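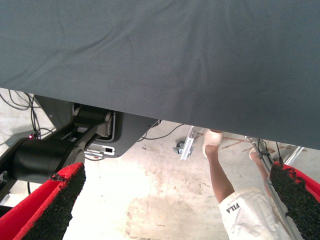
Bring a coat, one of last year's visitors had written under the notice for the Skesta open day, and don't expect to sit down until the tea break. Both pieces of advice were sound. The doors opened at nine on a Friday in December and the big hall was cold enough that most of us kept our gloves on.

Skesta makes up heavy cloth into covers, curtains and dividers for workshops and warehouses. It runs one open day a year. I went because our own building needs dividing in two and I wanted to handle the cloth before ordering any.

The visit starts in the cloth store. There are 138 rolls on the racks, according to the sheet we were handed at the door, and the greys outnumber everything else. The dark grey is what they sell most of. It has a fine weave and it creases if it has been folded for long, and they told us the creases mostly drop out after a week or so of hanging. I asked whether it could be ironed. It can, on a low heat, but few customers bother.

Next was the cutting room. The long table was in use, so we stood behind a line on the floor and watched a panel being marked out, cut and turned over for hemming. Hems are the thing people get wrong when they measure up for themselves. Concrete floors are seldom level, and a straight hem over a sloping floor looks crooked from across the room. Skesta's answer is to hang the panel first and pin the hem afterwards. They also like to leave a good gap at the bottom so the floor can be swept and cables can pass under without dragging on the cloth.

The frames are put together in the hall next door. These are aluminium, on casters, and they come from a firm called Notel. A frame with small wheels is easy to push on a smooth floor and a nuisance on a rough one. We were allowed to try both. Larger wheels cost extra and I would pay for them. The brakes were stiff, though I was told they loosen with use.

Tea was at eleven, with biscuits, in a side room that had proper heating. Several people stayed there.

After the break there was a short talk on cleaning. Dust comes off with a soft brush. Oil marks need to be seen to on the same day. The stains that cloth gets along its lower edge usually come up from the floor, so there is little use in washing the one without scrubbing the other. Reddish marks on pale concrete are often rust and need a different cleaner from the one used for oil. The product on show was called Sinon and I bought a bottle, but have not tried it yet.

Parking is free but the yard is small. The bus from the station stops at Nugroho Lane, from where it is a short walk with no pavement for the last part. Lunch is not provided. Samples are, and I came home with 2 pieces of the dark grey, one hemmed and one raw, which are now pinned up by our back door to see how they wear.

Contact | Copyright | Back to top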